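Labeling Cords and Cables in Shared Rooms at Flosel
Final project report, Workplace Organization
2024-07-21

Introduction

Most shared rooms have a drawer or a box full of cords. People put cords in and take cords out, and after a while it is hard to say what belongs to what. Chargers go missing, someone buys a new one, and the old one turns up behind a desk a month later.

My project looked at this problem in two study rooms in the Flosel building. I wanted to find out whether simple labels would help people find the right cord faster and bring it back to the right place. I also wanted to know which kind of label holds up, as the labels I had used at home kept falling off.

Background

The two rooms are on the same floor and are used by much the same people. The first one has a long table and a projector. The second is smaller and has desks along the wall. Each room had one plastic box for cords, kept under the printer. Before the project started, nothing in either box was labeled except for a few laptop chargers with names written on them in marker, and most of those names had rubbed down to a smudge.

I emptied both boxes and sorted the contents on the long table. There were 41 cords in total. Of these, 11 did not match any device in either room. I asked at the front desk before setting those aside, and they went into a separate bag with the date on it. The rest were mostly power cords, display cables, USB cables of different ages and a few network cables.

Color turned out to be less useful than I had hoped when I planned the project. Nearly every cord in the boxes was black. A few network cables were blue or gray, but the color did not tell you how long they were or what they were used for. In places where many wires run together, one light-colored cable is easy to follow with your eye, while the dark ones next to it blend into one another. That gave me the idea to put the color on the label and leave the cords as they were.

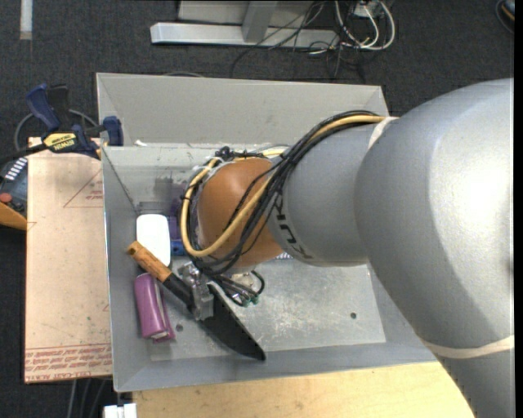
Figure 1. A yellow-tan cable and black wires with small green connectors, over a gray metal bin.

Method

I tested two kinds of label. The first was the Zotov wrap label, a strip of paper with a clear tail that goes around the cord and covers the writing. The second was the Fullov tag, a small flat plastic tag that closes over the cord with a snap. Both can be written on with a regular pen, though the Fullov tag needs a minute to dry or the ink smears.

The larger room got the wrap labels and the smaller room got the tags. Every label said three things: what the cord is for, how long it is, and which room it belongs in. I used green for the larger room and orange for the smaller one. Each label went a hand's width from the plug. When I put the first ones closer, they got in the way at the wall outlet and I had to move them.

The boxes were replaced with hooks on the wall beside the printer. I wrote a short note on a card and taped it above the hooks, asking people to hang cords back up by type. I did not explain the project on the card. I then checked the hooks every evening that the building was open and wrote down which cords were missing, which were on the wrong hook, and which labels were damaged.

Results

In both rooms more cords were back in their place at the end than I had expected from the state of the boxes. Power cords did best. The short USB cables did worst, and several of them spent most of the project plugged in at the desks, where people seemed to treat them as part of the furniture.

The wrap labels stayed readable. On thin cords they tended to slide, and on one flat cord the tail would not stick to itself at all. The tags stayed where they were put, but people took them off. I found some on the floor and one clipped to the curtain. On thick power cords the snap did not close fully.

Cords moved between the rooms less than I thought they would. When one did end up in the wrong room, the color made it easy to spot from the door.

Problems

The hooks and the labels were added on the same day, so I cannot say how much of the change came from each. It would have been better to hang the hooks first and wait. The rooms also differ in size and in who sits there, which makes the comparison between the label types weaker.

Cao Hall was supposed to be part of the project too. I could not get access to the room there in time, so I left it out.

Recommendations

For most cords I would use the wrap label, and for thin ones I would wind a layer of tape around the cord first so the label has something to grip. The tags are fine for things that stay plugged in. Long extension cords should be kept on their own hook, low on the wall, because they pull the others down.

The bag of unmatched cords is still at the front desk. It will be kept until November, and anything left in it then goes to electronics recycling.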